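Week 3 handout: comparing the Prolliton and Trirkis grippers

Read the Trirkis data sheet before lab, and read it with a pencil. "Universal grasp" is a sales term. It has no test behind it that I could find. The grip force is given without saying how wide open the fingers were - treat it as unknown until you have measured it yourself.

Thin parts are where I trust the claims least. Flat fingers look fine on a cube. With a slim metal tab upright between the tips, you need to ask how much of it the fingers touch, and whether the wrist view shows you enough to judge.

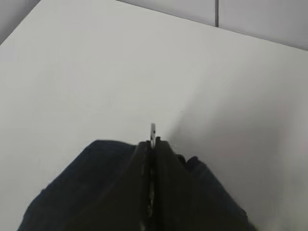

Mollah objects that the wrist view is good enough for thin parts if the light is even, and that I blame cameras for what is really bad finger alignment. Maybe. I would want to see that with the lamp moved, and so far I haven't.

For lab: 12 trials per gripper, same part, same controller settings. Write down every slip, including the ones you think were your fault. Do not average the 2 grippers together, as last year's group did. Bring your raw sheets to the September review.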